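The Long Way Round to a Small Painting Show

I have been meaning to write about the Plornen show since April, and every time I sat down to do it I ended up reading about varnish instead. So forgive me if this wanders a bit. It's late afternoon, the kettle has been on twice, and I've got my notes in front of me, most of them written on the back of a parking receipt.

The Plornen, for those who haven't been, is the little regional gallery in the old butter factory, up the hill past the bowls club. It has two proper rooms and a corridor they use as a third. The building is all brick and high windows, and on a bright day the staff have to pull the blinds down on the western side or the watercolours would be cooked by Christmas. I've been going for years, usually to get out of the heat, and I'd be fibbing if I said I always looked hard at what was on the walls. This time I did, and I went back twice more.

The exhibition was called Evier and it was all still life, nearly 50 works, most of them small enough to carry under one arm. Evier is French for a kitchen sink (spelt with an accent they'd left off the poster, to the distress of at least one visitor ahead of me), and the idea was to gather up paintings made at, on or near one. Enamel basins, fish waiting to be scaled, a colander of broad beans, that sort of thing. I nearly didn't bother. I have seen a lot of lemons in my time. But the hang was lovely, with the pictures set low and in loose clumps so that you had to lean in, the way you do over a sink, and I found myself slowing right down.

The one I keep thinking about was a tiny oil on board in the corridor, easy to miss beside the fire hose. It showed a grey dishcloth folded over a tap. The cloth must have been painted in an hour or so, to my eye anyway, with fat brushy strokes and hardly any going back over. There was a warm pinkish colour coming up through the grey, which I took for a ground showing through, and it made the cloth look as though it had just been wrung out. I stood there so long that somebody asked if I was waiting for the loo.

The label said it was on loan from the Koval bequest, and this is where the varnish comes in. The bequest is a collection of 300 or so pieces left to the gallery by a local family who bought whatever they liked and wrote almost nothing down. Lots of them are unsigned. A good few spent decades in a sleepout, above a wood stove, and went the colour of strong tea. The gallery has been having them cleaned a few at a time, and 16 of the cleaned ones were in this show. They'd left one only half done so you could see the difference, and I'd never seen that in person before. On the left was a brown jug on a brown table in front of a brown wall. On the right, the same wall was a soft, chalky green, and the jug had a blue rim!

I'd always been a little suspicious of cleaning, I'll admit. My late aunt had a landscape she was very fond of, and she had it "brightened" by a framer in the eighties, and it came back looking like a tea towel. The gallery put out a good plain handout about the process, though, and I've read it several times now. The old natural resin varnishes yellow as they age, and in plenty of cases they can be taken off with a solvent that leaves the paint alone, but the mixture has to be tested on little patches first, usually near an edge. Swabs are rolled, never scrubbed. Some pictures get only a surface clean and are then left be — the paint might be too thin, or the artist might have mixed varnish in with the colour, in which case you'd be taking off the painting along with the dirt.

I've also been trying to keep a proper record of what I look at, after years of coming home and remembering nothing but the café. I bought a Mondale sketchbook from the gallery shop (lovely heavy paper, a bit dear) and I do a wobbly thumbnail of each picture I like, then write the colours around the outside. I can't draw for nuts. It doesn't matter at all. The drawing makes me look at where things sit, and I'd never have noticed how many of those sink painters put the tap dead centre and then shoved everything else off to one side.
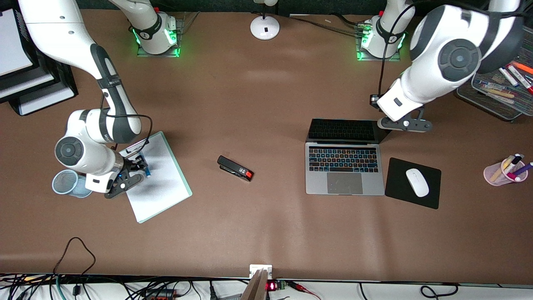 Should you photograph the paintings as well as sketching them?

I do both, but the sketch comes first. If I take the photo straight away I stop looking, and I've got hundreds on my phone that I couldn't match to an artist if you paid me. These days I do my thumbnail, then take one photo of the picture and one of the label, with the flash off, after checking at the desk that it's allowed. Loans are often a no, and the dishcloth was one of those, so all I have of it is a grey smudge and the word "pink" underlined.

The show has come down now, I'm sorry to say. There's a slim catalogue for 40 dollars, and the reproductions are decent, if a touch on the cool side. The half-cleaned jug is on the back cover. When I was last in, the woman at the desk thought the rest of that picture would be finished over winter and go up in the front room with a few others from the bequest, next to the window with the good blind.

I'll go up for that, and I'll take the bus, as the parking on the hill has become a nightmare. If anyone knows of another gallery that has put a half-cleaned painting on show, do leave me a note underneath. I'd happily make a day of it.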